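Chapter 4
Scoring and Pacing in Cross-Country Ski Racing

The previous chapter dealt with snow and how it changes under a ski. We now turn to the race itself. A cross-country race looks simple from the side of the course: the skiers leave, the skiers come back, and the fastest one wins. The start format decides much of what happens in between, and a racer who trains for only one format will usually struggle in the others.

There are two main formats in this chapter. In an interval start, skiers leave one at a time and race the clock. In a mass start, everyone leaves together and the first across the line wins.

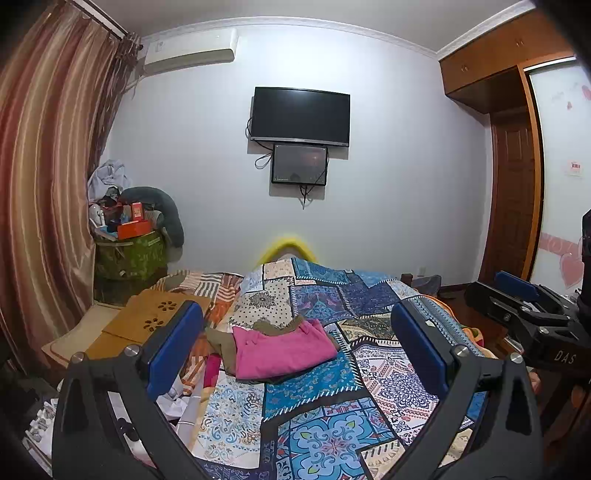

Interval racing rewards an even pace. The skier has no pack to follow and often learns of a time gap only when a coach calls it out on a climb. Most young racers go out too hard. At the Pulia club race used in this chapter, 44 skiers started and 10 of them had their fastest lap first and their slowest lap last.

Mass starts are less predictable. Skiing close behind another racer saves effort on the flats and the downhills, so a strong skier may sit in the pack for most of the distance and attack on the last hill. The pace can drop almost to a walk and then jump without warning.

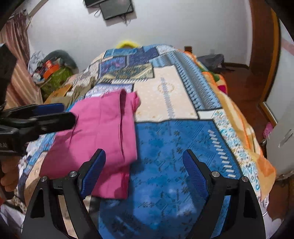
Vasco Henriques disagreed with the club's habit of teaching interval racing first. In his view beginners should race in a group from their first season, and learn to hold a line and keep their poles out of other people's way before they ever look at a watch. Tiago Cordeiro took the opposite side, and his training plan is printed in Section 4.3.

Both plans depend on knowing the course. The Azevedo loop, which we use for all worked problems, is 2,874 meters long, with one long climb early and two short ones near the finish. Copy the course profile into your notebook before you begin Section 4.1.

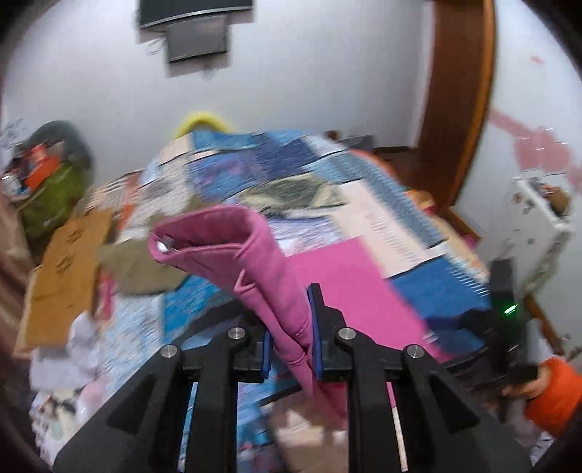 Key terms for this chapter are interval start, mass start, split, drafting and lap profile. Splits are given in minutes and seconds throughout. Where a problem asks for average speed, use the full length of the loop and round to one decimal place.

4.1 Reading a Split Sheet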